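Print this page | E-mail this page

Suture bench notebook
July 14, 2024
Entry by Hinata Katayama

Pads, stain and thread. Carrying on from the June notes, which stopped when we ran out of the old pads.

The new pads are from Firstead, lot 1048. They came in a flat carton with paper between the layers. Two had stuck to the paper and left a skin of fiber when I peeled them, so I set those aside for knot tying only. The rest are clean. They feel a bit softer than the old ones when pressed with a thumb, and they come back slower. I don't have a proper number for that. If anyone wants to borrow the durometer from downstairs, please write the reading on the inside lid of the carton.

Cutting. I used a fresh number 15 blade and the steel rule. The first two cuts were too shallow, and the edges stayed shut no matter how I bent the pad. Going over the same line a second time gives a ragged wall, so I stopped doing that and started again on a new piece. One pass with steady pressure is better. Depth that seems to work is 6 mm at the middle, less toward the ends. Mark the ends with a pin prick before cutting, otherwise the line runs long.

I cut on the diagonal this time. On the old pads we always cut straight across, and everyone got good at straight across and nothing else. The diagonal makes you think about where the needle goes in for each bite, and the bites stop being copies of each other.

Stain. The red is the Skastano concentrate, mixed weaker than the label says. I put it on with a foam swab along the cut, let it sit, and blotted once. It spreads sideways more on these pads than on the old ones. The middle of the band takes the color well and the margins go pink, and I couldn't get a hard edge even with tape. I don't think a hard edge matters. What does matter is being able to find the cut under the color, and if the stain goes on heavy the line gets hard to pick out from its surroundings. 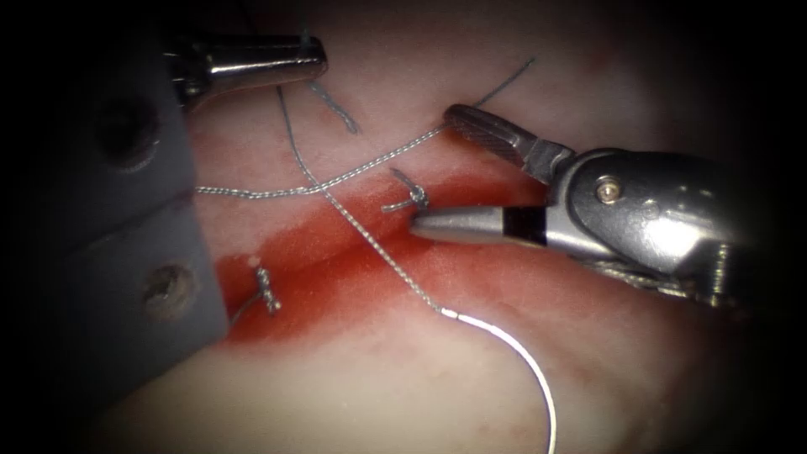

For the next batch I want to try staining first and cutting second. The worry is dragging color down into the wall of the cut, but it may keep the lips cleaner on top. Will do one pad each way and put them side by side under the lamp.

Keep the Skastano bottle in the tray. It gets into the grain of the bench top and does not come out. There is already a ring by the sink from June and I would like it to stay the only one.

Wetting. The pads dry at the surface if they are left out, and then the thread drags and squeaks. I have been using plain tap water from the spray bottle, two pumps, then a wait before starting. Too much and it pools along the cut and shines, and you end up aiming at a reflection. Turning the lamp down a step helped more than wiping did. I tried a drop of glycerin in the water on one of the set-aside pads. It stayed slick much longer, but the knots slipped. Not going to use it for anything that has to hold.

Thread. Braided, light gray, from the Drudex box. The box says 100 lengths. I like the gray for this work because it shows against the red, and it is still visible on the bare pad if the light comes from the side. The braid holds a knot well. It also holds a curl from the packet, so pull each length between two fingers before threading it up. I skipped this on the first few and spent more time chasing loops than sewing.

Tail length. Leave enough to grab again. A tail trimmed right down to the knot looks neat, and then you can't tell afterward whether it slipped or was cut short. I would sooner have a slightly long tail on a practice pad.

Needles. Curved, from the Sasaki tin. Three in the tin had dull points. You can feel it on this material because the pad dimples ahead of the point before it gives. I moved those to the sharps jar. Please don't put used needles back in the tin even if they look fine. Use the small dish with the foam in it, and somebody can go through the dish with the loupe at the end of the week.

Where the needle gets put down between stitches still causes trouble. On a wet pad a curved needle lying flat will stick by surface tension and is awkward to lift. It picks up more easily with the point clear of the pad. Laying it well above the cut, away from the loose thread, saves a tangle.

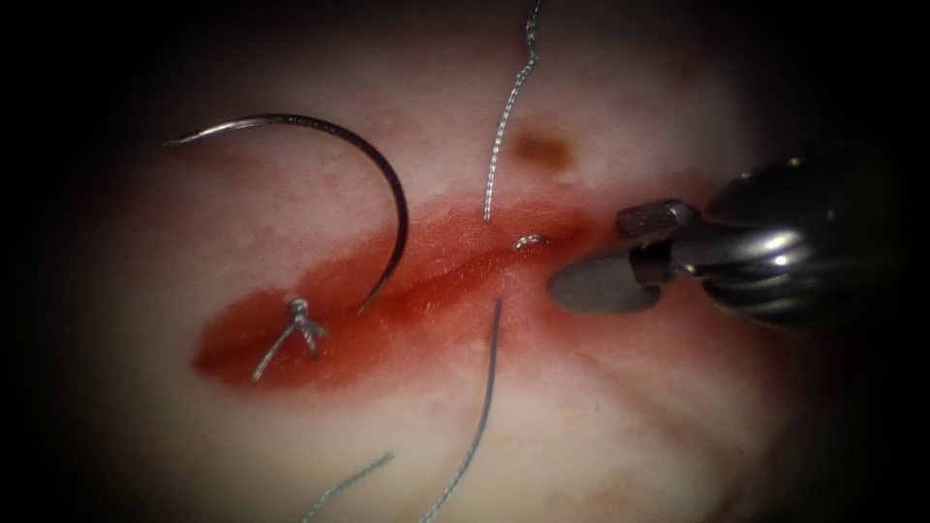 Spacing. Agreed before that we would go by eye, and I am now less sure. Going by eye, the first gap is always good and the last one is whatever is left over. I made a paper strip with marks on it that sits beside the cut, and it helps, but it goes soft when it gets wet. Could be redone on the plastic sheet left over from the drawer labels.

Bite depth on both sides should match. On the softer pads the near side is easy to take too deep, and when the knot comes down one lip rides up over the other. Found this on two pads when I bent them open afterward. Backing the needle out and starting the bite again left a second hole, and with this material the second hole tears toward the first. Better to leave the bad bite alone and write it down.

Tension. Stop when the edges touch. The pad puckers very quickly past that point, and loosening a braided knot is not worth the time.

Pad storage. Used pads go in the lidded box marked 56, stain side up, with parchment between. The first ones I put away were face down and printed pink onto their neighbors, so those are no good for comparing color. Write lot number and cut direction on the back in pencil. Marker bleeds through in a couple of days.

To do:
- Order another carton from Firstead and ask if the firmer grade is still made
- One pad stained then cut, one cut then stained
- Plastic spacing strip
- More foam swabs, the narrow ones
- Blades are down to the last packet
- Ask who has the good rule, the one with the cork back

Left the lamp arm at the second notch. It droops if it goes any higher, and the screw needs a washer.

HK

Print this page | E-mail this page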